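Lista de correo del taller compartido Hatine
Tiempo de lectura: 8 minutos

Asunto: Re: [robots] El simulador ya anda, ¿pasamos a las ruedas?
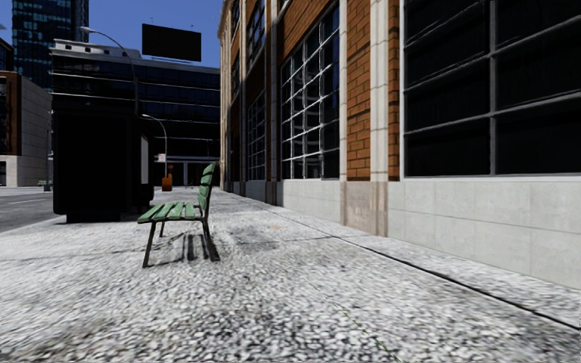 La acera simulada, con el banco y la fachada de ladrillo. Captura de Teguh.

Teguh, lista:

Contesto debajo de tu mensaje, por trozos, porque en el hilo anterior cada uno respondía a una cosa distinta y al final acabamos discutiendo de baterías.

El lun 19 abril, Teguh Govindasamy escribió:

> Buenas a todos. Ya tengo el entorno de calle funcionando en el
> ordenador grande del taller. Adjunto una captura. El carrito sale
> del punto de inicio, recorre la acera entera, rodea el banco por el
> lado del edificio y llega a la meta. Esta noche lo he dejado
> corriendo y ha hecho 400 recorridos seguidos sin tocar nada.

Enhorabuena por tenerlo montado, que sé las horas que lleva. Dicho esto, los 400 recorridos me impresionan poco. ¿Cuántos de ellos son distintos entre sí? Si la salida, la meta, el banco y la hora del sol son siempre los mismos, lo que tienes es un recorrido repetido 400 veces. En mi máquina, con tu configuración tal como la subiste, la semilla aleatoria está fijada en el archivo de arranque y todas las trayectorias me salen clavadas, con el mismo titubeo a la altura de la pilastra estrecha. Mira tu registro antes de decirme que en la tuya no pasa.

> La escena es una calle de oficinas normal, con sombras de verdad y
> textura en el suelo, así que para la cámara es prácticamente lo
> mismo que salir a la calle.

Aquí no te sigo. He estado un buen rato mirando la captura y el suelo es lo que más me preocupa. Esa superficie moteada en gris y blanco parece grava machacada o terrazo, según cómo la mires, y ninguna acera del barrio tiene ese grano. Nuestro detector de suelo transitable lo entrenamos con losetas y asfalto. Si en el simulador acierta, será por otra pista que no hemos identificado, y eso me fío menos que si fallara. Además hay manchas más oscuras repartidas por todas partes, y entre el banco y el edificio una mancha parduzca que no sé si pretende ser una tapa de desagüe o simple suciedad. ¿Tú lo sabes? Porque el carrito debería tratarlas de forma distinta, y en el mapa de etiquetas que subiste no aparece ninguna de las dos cosas.

Luego está la sombra del banco. Me parece lo mejor de la escena: cae en bandas, una por listón, y se estira hacia la derecha, o sea, hacia el pasillo por donde quieres que pase el carrito. Es el tipo de patrón que nos hizo frenar en seco en el patio con la reja. Que en el simulador no frene ni una vez me hace sospechar que el planificador está leyendo la geometría del propio simulador y la cámara va de adorno. Compruébalo de la manera bruta: tapa la cámara virtual, ponla toda en negro, y lanza 20 recorridos. Si llega igual, ya sabemos lo que vale la prueba nocturna.

> Con esto creo que podemos dar por cerrada la fase de percepción y
> pedir ya los motores. Los de Prinix tardan, así que cuanto antes.

No. Lo siento, pero no. La fase de percepción se cierra cuando el trasto vea un bordillo de verdad y se pare. En la calle simulada el bordillo queda lejos, al otro lado de esa estructura negra que parece un quiosco o el lateral de una marquesina, y la ruta que has elegido ni se le acerca. Es una ruta cómoda. A la derecha tienes la base de piedra clara del edificio haciendo de pared, y el robot la sigue como quien va con la mano en la barandilla.

Por cierto, abajo de esa base hay un resalte de piedra que sobresale un poco sobre la acera. ¿A qué altura queda en el modelo? El láser lo llevamos montado a 40 centímetros y un escalón así le pasa por debajo. En el simulador no se va a rayar nada, pero el chasis lo he soldado yo y no me apetece verlo subido a un poyete.

> Los cristales tampoco dan problemas, los detecta como pared.

Los cristales de esa fachada están muy por encima de la base de piedra, así que el robot no tiene que detectarlos. Detecta la piedra. Y aun así fíjate: el ventanal grande y oscuro de la derecha no refleja nada, mientras que el alto que tiene al lado, con la cuadrícula blanca, sí lleva cielo azul y siluetas de edificios. Son dos materiales distintos, o uno de los dos tiene el reflejo pintado en la textura. No lo sé, no he abierto los archivos. Para un escaparate a ras de suelo, que es lo que tenemos en la puerta del taller, no nos dice nada de nada.

> También he metido la farola y el quiosco como obstáculos estáticos.

Bien. ¿Y personas? En la captura no hay una sola. Tampoco coches, ni una bicicleta mal aparcada. El cielo está despejado y azul de lado a lado. Ya sé que es un primer paso, y que cada cosa que se mueve te baja los fotogramas. Pero el martes que sacamos el prototipo al portal tardó menos de un minuto en quedarse pasmado delante de un señor con un carro de la compra, y aquello no lo resolvimos, simplemente dejamos de hablar del tema.

Otra cosa que he visto y que a lo mejor es una tontería: en la esquina inferior derecha hay una línea verde muy fina que cruza el suelo en diagonal. ¿Es la ruta planificada, que se te ha quedado dibujada encima? ¿Un eje del editor? Pregunto porque, si está en la escena como objeto y la cámara del carrito la ve, igual está siguiendo la línea. Ya nos ocurrió con la cinta adhesiva del aula y tardamos dos semanas en darnos cuenta. Quítala y repite.

> Melur, tú que eres la pesimista, dime qué te falta para firmar.

Pues mira, te lo apunto, y que conste que no es por fastidiar.

- La prueba con la cámara en negro. Si sale mal me callo un mes.
- El mismo recorrido con el sol en otro sitio, para que la sombra del banco cambie de lado y de longitud.
- El suelo cambiado por losetas. Tengo fotos hechas de la acera del taller, te las paso en cuanto encuentre el cable.
- Semilla aleatoria de verdad y el banco movido en cada arranque. Ahora está en ángulo y deja un pasillo bastante generoso hasta el edificio. Ponlo cruzado.
- Una ruta que pase entre el banco y esa caja negra. Quiero ver qué hace ahí.

El último punto me interesa más que los demás. La estructura es casi negra, salvo una franja clara en un borde, y nuestra cámara de profundidad con superficies oscuras es un desastre. En el simulador la profundidad sale perfecta porque se calcula, no se mide. Si no le añades ruido en lo oscuro estás probando una cámara que no tenemos y que tampoco podemos pagar.

Sobre los motores. El presupuesto que me mandaron a mí sube a 502 euros con los reductores y sin el envío. Ese es casi todo el dinero que queda en la caja común, y lo que sobra no da para repetir si nos equivocamos de par. Yo esperaría. Mientras tanto tenemos los dos motores viejos de la silla Heffernan, que son ruidosos y pesan una barbaridad, pero giran. Para ir a paso de tortuga por el patio y ver si el carrito distingue una sombra de un agujero, sirven. Los soportes los puedo adaptar con lo que hay en el cajón de perfiles. Me falta broca del ocho, la que había está quemada (no miro a nadie).

Y una discrepancia de fondo, ya que estamos. Cuando empezamos con esto en el taller la idea era llevar cajas desde el local hasta el almacén de la calle Gratdale, que son dos esquinas y una rampa. Ahora tenemos una calle de oficinas con rascacielos de cristal al fondo y una valla publicitaria negra, vacía, encima de un edificio. Queda muy bonito en pantalla. La rampa no está modelada, la puerta del almacén tampoco, y el vado que se inunda mejor ni lo menciono. Preferiría una escena fea con nuestra rampa dentro, con cubos grises por edificios si hace falta. Puedo medirla yo el fin de semana con el nivel y el metro, tardo una mañana.

Que conste que el simulador me parece útil. Para encontrar fallos tontos en el código de navegación es una maravilla, y el error de las coordenadas invertidas lo habríamos descubierto contra una pared si no llega a ser por ti. Lo que discuto es el salto de «llega a la meta en el ordenador» a «compremos los motores». Son dos frases que en tu mensaje van seguidas y entre medias faltan unos cuantos meses de taller.

Si alguien más quiere probarlo en casa: con la gráfica integrada va a trompicones, bajad la calidad de las sombras a la mitad. A cero no, que entonces desaparecen las bandas del banco y os cargáis lo único que merece la pena mirar.

Me quedo en el taller hasta tarde el jueves. Teguh, si vienes, trae el portátil y la placa de repuesto, que la que está puesta se reinicia al frenar y sospecho del conector.

Melur Lumenta

Comentarios de lectores

teguh_g: Vale, he tapado la cámara. Ha llegado a la meta en los 20. No quiero hablar de ello todavía. Lo de la línea verde lo miro mañana, yo no la he puesto, o eso creo.

soldadura_fria: Secundo lo de los motores viejos. Tengo broca del ocho, la dejo en el bote azul. En el BOTE AZUL.

P. del turno de tarde: ¿El ruido de profundidad lo metéis en el sensor o después, en el nodo que filtra? Nosotros lo hicimos después y nos engañó durante semanas, porque el filtro lo limpiaba casi todo.

melur: En el sensor. O esa es mi idea, a ver qué deja hacer el simulador.

anónimo: A mí la calle me gusta. Dejad al menos el banco.

Última actualización: abril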